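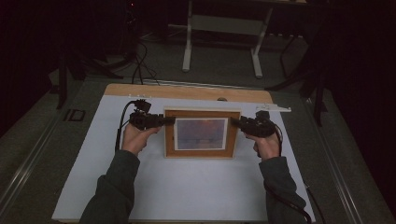 Attachment 1. The Vallik frame, landscape way around, on the white board.

Ticket 1578
Product: Vallik small frame, light brown, with white mat
Subject: Mat keeps sliding down inside the frame, and the frame won't stay standing on my shelf
Status: Closed by customer

First message

Hi Pultum people,

I bought one of your Vallik frames in December for a little painting my aunt did of the bay at Laxdal, all grayish-blue haze at the bottom with a faint pinkish-orange sky over it. I love the frame, I want to say that first! The light brown wood with the thin pale edge is just right with those colors, and I looked at a lot of frames before this one.

So, two things going on. The first is the mat. Every few days it slips down inside the frame, so there's a dark sliver showing along the top between the mat and the wood. I open the back, push everything up, close it, and by the weekend it's down again. The second is that it tips forward off my picture ledge. It's done that twice now, once onto the couch (fine) and once onto the floor (not fine, there's a little dent on the bottom corner at the back, but that's on me).

I don't know if these are the same problem. I'm guessing the painting is too thick or too thin or something? It's on watercolor paper and my aunt doesn't believe in thin paper.

What I've tried so far:
Taking it apart and putting it back together, more times than I want to admit.
Pressing the metal tabs down harder with a butter knife.
A folded receipt under the bottom of the mat. This held for two days.
Turning the frame so the hanger is at the bottom. I have no idea why I thought this would help.

Thanks for any ideas,
M.

Reply from Pultum support

Hello, and thanks for writing. What a nice thing to put in a Vallik! Could you tell us whether the painting is attached to the mat or just lying behind it, and whether the gray backing sheet that came in the box is still in there? Also, how deep is the groove on your ledge?
Hanne Arnardóttir

Second message

Hi Hanne,

Okay, so this is embarrassing. The painting is just lying behind the mat. I figured the back would squeeze it all together. And the gray sheet, hmm. I thought that was packing! It's been in the paper drawer with the wrapping tissue since the day I opened the box. I went and dug it out and it's got a shopping list on it now, but it's flat and in one piece.

The ledge is a Vullard one, the narrow kind, and I measured the groove at 6 mm. The Vallik is thicker than that, so the bottom of the frame sits on top of the groove and not down in it. I never noticed until I got my face right up to it. From the couch it looks completely fine.

Should I put the sheet back in with the shopping list facing in or out? Asking seriously, I don't want pencil on the painting.

M.

Reply from Pultum support

Facing out, please, toward the back panel. If the pencil is heavy, put a clean sheet of paper over it as well. The order from the front is glass, mat, painting, gray sheet, back panel. Before you stack it all up, hinge the painting to the back of the mat with two short pieces of paper tape along the top edge only, so the paper can still move a bit. Please don't use regular clear tape on watercolor paper.

For the ledge, the frame is too deep for that groove. You can either hang it or put a strip of something grippy under it. We can send the wider Vallik foot strip, which costs 2700 kr., but try a bit of shelf liner first if you have any.
Hanne

Third message

Hi again, reporting back!

I did the whole thing on Wednesday after dinner. It took me 20 minutes, and most of that was hunting for paper tape, which was in the sewing box, naturally. Notes below in case somebody else ends up with this ticket in a search.

1. Laid the frame face down on a folded towel and bent the tabs up with my thumbs. The butter knife had chewed up the edge of the back panel a little. Use your thumbs.

2. Lifted everything out and wiped the glass. There was a hair in there. Mine, I assume.

3. Laid the mat face down and the painting face down on top of it, and peeked underneath until the border looked even. This is fiddly. I ended up marking the corners very lightly in pencil on the back of the mat so I could find the spot again.

4. Two bits of paper tape along the top, like you said. I wanted to do the bottom too and I held back.

5. Gray sheet in, shopping list out, then the back panel, then the tabs.

The difference was obvious the second I pressed the panel down. Before, it had a rattle I'd gotten so used to that I thought frames just did that. Now there's no rattle at all and the tabs push back when you bend them.

Then the shelf. I cut a piece of drawer liner (the rubbery mesh stuff) the length of the frame and laid it over the groove. Much better, it doesn't skate around anymore. I still don't totally trust it when the door slams, though, so I leaned it back a bit more than I used to, and I moved the heavy candlestick off that end because I kept knocking the frame with my sleeve when I reached for it.

One thing I'd love to see in the box is a slip of paper saying KEEP THE GRAY SHEET. Or print it on the sheet! I really did think it was cardboard to stop the glass from breaking in the mail.

M.

Reply from Pultum support

Wonderful, I'm so glad the rattle is gone. I've passed on your note about the gray sheet. Shall I leave the ticket open for a while so you can see if the mat stays put?
Hanne

Fourth message

Yes please, leave it open a bit!

Update, same message because I forgot to press send: the mat hasn't moved. I put a tiny pencil tick on the inside of the glass edge where the top of the mat should be, and it's still lined up with it. The frame's still on the ledge too, through one door slam and one visit from my nephew.

I think I'm going to skip the foot strip for now and hang it by the hall mirror when I get around to buying a hook. Does the hanger on the back take an ordinary nail, or does it want something wider? It's the sawtooth kind. No rush on that one.

Reply from Pultum support

An ordinary nail is fine, as long as it has a head. Leave it sticking out a little so the teeth can catch.
Hanne

Fifth message

Perfect, I've got a jar of those. Closing this from my end. Thanks Hanne! My aunt wants to know if you do the same frame in a bigger size, so she may be writing to you herself.

M.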